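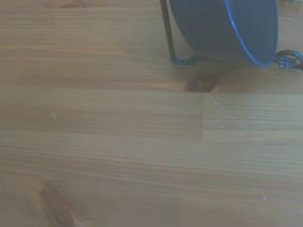 Home | Kitchen | Laundry | Workshop | Contact

Care of Wooden Tables and Worktops

The Juntunen Household Advisory Service recommends that untreated and oiled wooden surfaces be cleaned daily with a damp cloth and dried at once. Standing water should not be left on the wood overnight.

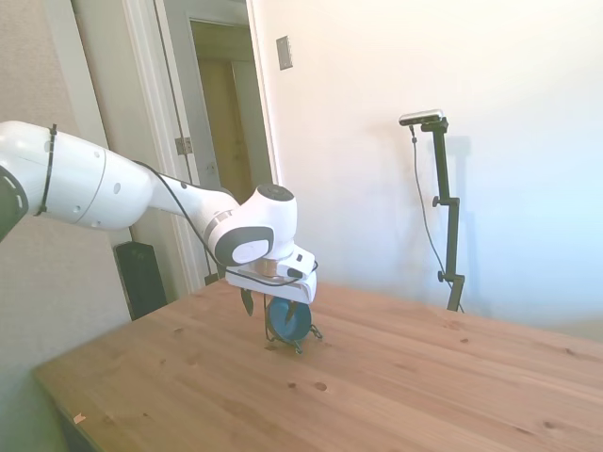

Oil is applied in thin coats, along the grain, and the excess wiped away after 24 minutes. Two coats are sufficient for most tables - a third may be needed near a sink. Oily cloths must be laid flat outdoors to dry before disposal, as they can ignite when crumpled.

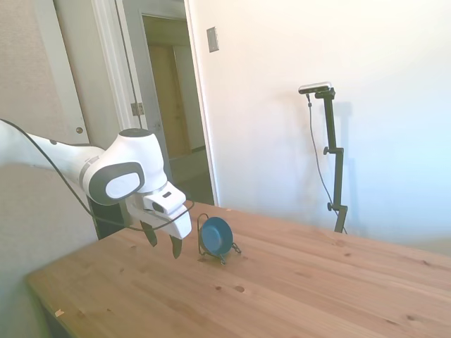
Light scratches may be sanded by hand with 100 grit paper and the area oiled again. Residents may request leaflet 3062, prepared by Hrvoje Perić, which covers waxed and varnished finishes.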